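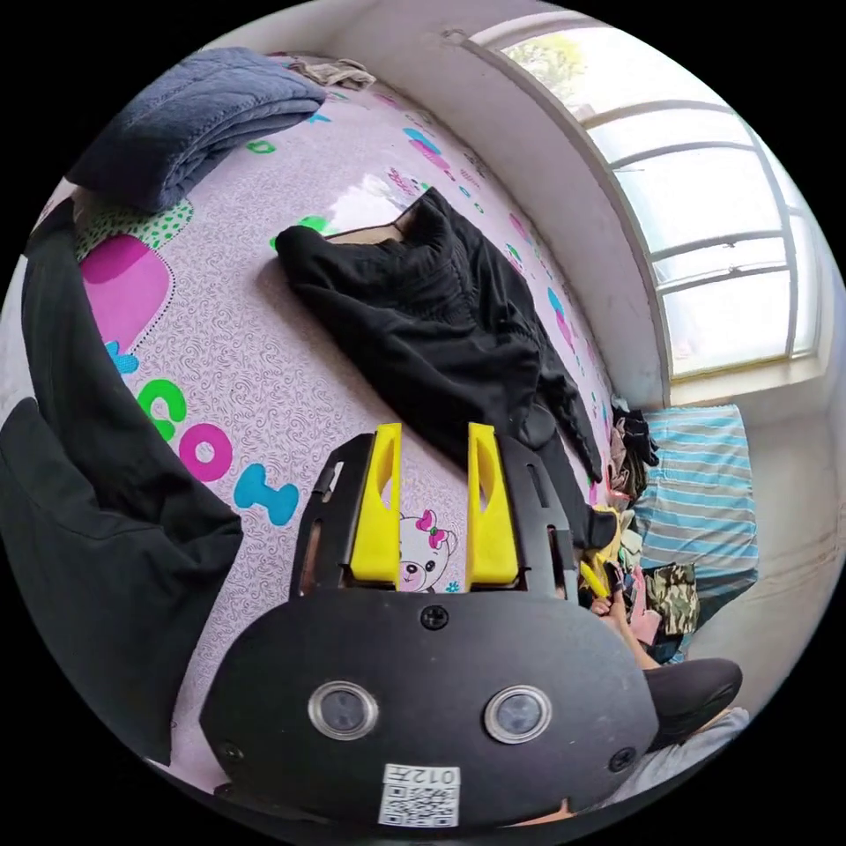
Right, hello everyone, can you hear me at the back? Good. I'm Mairéad Ó Dálaigh, I look after the replay and alignment tooling at Praltberg, and I've got twenty minutes on why our laundry policy was grabbing thin air for most of August.

(Slide 2. Don't rush this one, people always want to read the diagram.)

Quick tour of the pipeline. Raw clips come in, Dulemia pulls out the camera track and works out where the gripper was at every moment, then Ornness chops the whole lot into training windows. My bit sits in between and checks that the finger opening and the pose agree about what time it is. Sounds dull. It is dull, until they don't agree!

(Slide 3, the two curves.)

So the top curve is finger width, the bottom one is height above the bed. On a good clip the fingers start closing just as the height levels off. On the bad ones the closing came 110 milliseconds late, and if you're picking up a sleeve that's the difference between a handful of cloth and a lovely confident pinch of nothing. We had 530 clips in that batch and 145 of them were out by enough to matter. I'd been blaming the policy for a fortnight (sorry, policy).

Next thing, tracking on soft stuff. Patterned sheets are brilliant for us, loads of corners for the tracker to hang on to, big printed letters, cartoon faces, all of it. Dark clothes are miserable. A crumpled black garment in the middle of the bed is basically a hole as far as feature matching goes, and if you swing in close it fills the view and the pose starts to wander. Bright windows are the other one. Exposure drops, the black goes blacker, and off we drift.

(Play the drift video here. If it won't play, just wave arms and move on.)

What we changed. First, Dulemia now throws out any feature that sits on something that's moving with the cloth, which we work out from a cheap flow mask. Second, we fit the time offset per clip, where before we had one number for everybody in a config file from before I joined. That second fix is 403 lines, and most of those are tests, I promise.

(Slide 7, Zürcher plot. Say the name properly this time.)

The Zürcher score is our in-house measure for jerky poses, lower is better, and you can see the long tail has gone. There's still a lump at the right-hand end. Those are mostly clips where a hand or an arm gets into the view and the mask doesn't catch all of it. I've got a branch for that and it's half working, come and find me at coffee if you fancy reviewing it.

(Questions. If someone asks about towels, we haven't tried towels.)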